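Print this thread | E-mail to a friend | 14 replies | 6 shares

Wooden box with compartments – what do I use it for?

mfothergill
Bought a wooden box at an estate sale on Monday and now I can't decide what goes in it. Reddish-orange finish, hinged lid, and the lid has a pale panel set in it that looks frosted. Inside there are four small squares along the back, a big rectangle in the middle, and narrower cells down each side, two to a side. No label anywhere. My wife thinks jewelry. I was thinking sewing, because I've been keeping my thread and buttons in a cookie tin and it's a mess. Has anyone had one like it?
Mervyn Fothergill

tinroofdora
Sewing would be my vote too. Bobbins in the four squares, scissors in the middle if they're short enough. Measure the scissors before you commit. I had a box with a nice big center section and my shears missed by half an inch.

plainstitch39
I'd go with jewelry, or watches. Sewing stuff will scratch up the bottom of the compartments in no time. Pins especially. If the finish is in good shape I wouldn't put anything with a point in there.

Share this reply (2)

mfothergill
Scissors are the short kind so they might go in. Hadn't thought about pins.

tinroofdora
Pins go in a pincushion. The pincushion goes in the box.

garage_lou
What does it smell like with the lid down? Some of these were used for tea. Four small squares could be for tea bags if they're deep enough. If it smells of anything strong, don't put fabric or thread in it until it has aired out. I left a cigar box open on a shelf for most of June and the thread I put in it still came out smelling like cigars.

mfothergill
Just smells like a closet.

shiyu_x
If you want to protect the wood, line the compartments. Cut felt to size, don't glue it down, and when it gets dirty you take it out and cut another piece. I buy the Donico craft felt in the big sheet. One sheet does a box like yours with some left over. The adhesive-backed kind is a pain to get off later.

plainstitch39
I disagree about not gluing. Loose felt slides up the side every time you pick something out. A dot of white glue in each corner is enough and it comes off with a damp rag.

shiyu_x
If it slides, it was cut too small. Cut it a hair oversize and press it in with a ruler. I've got 39 little drawers done that way in a parts cabinet and none of them are glued. Also I would not be taking a damp rag to the inside of an old wooden box.

garage_lou
She's right about the damp rag. I've had a finish go cloudy on me.

E-mail this reply

plainstitch39
Fine, but a tiny bit of damp is not going to hurt it. I've cleaned plenty of boxes.

mfothergill
Got felt at the store, not Donico, they only had the Motent brand. Dark green. Will cut it this weekend. Second question while I have everyone here. The hinges on the lid are a little stiff. Oil or leave alone?

tinroofdora
Leave alone. Oil runs into the wood and leaves a dark ring.

garage_lou
Dry graphite, or rub a candle stub on the hinge. No oil. Work the lid back and forth a few times and wipe off what comes out.

shiyu_x
Candle stub, agreed. I have a box very close to Mervyn's, same layout with the squares at the back, so I'll say how I use mine and he can take it or leave it. I set it out on the table with nothing in it before I decided anything. It's easier to think about when it's empty and you can see all of the cells together.
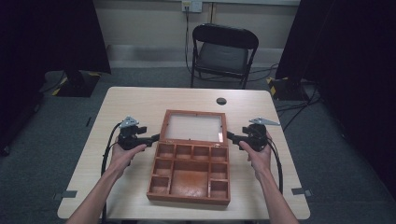
What I settled on was small things at the back and long things at the sides. The back row is the hardest to get your fingers into with the lid standing up behind it, so I put stuff there that I don't need every day. Snaps, hooks and eyes, spare buttons, safety pins. The side cells get thread and a seam ripper. The middle is for whatever I'm working on, and I make myself clear it out when the project is done. That last part doesn't always happen.

I'd also say don't fill the side cells right up. If the thread sticks up past the rim the lid sits on it and that's hard on the hinges.
Shiyu Xie

tinroofdora
I'd do the back row the other way, with the everyday buttons there. You're looking straight at it when you open the lid. But I see the point about fingers.

plainstitch39
Still say watches.

mfothergill
Thanks all. I'm going with Shiyu's arrangement to start, and my wife wants one of the side cells for earrings, so she gets the left front. Felt will go in loose. If it slides around I'll come back and try the glue, dry rag only. The candle stub worked on the hinges – took a few minutes and the lid goes up and down fine now. The cookie tin is going to the garage for screws.

garage_lou
Put a magnet in the tin lid for the small screws.

1656 views | Print this page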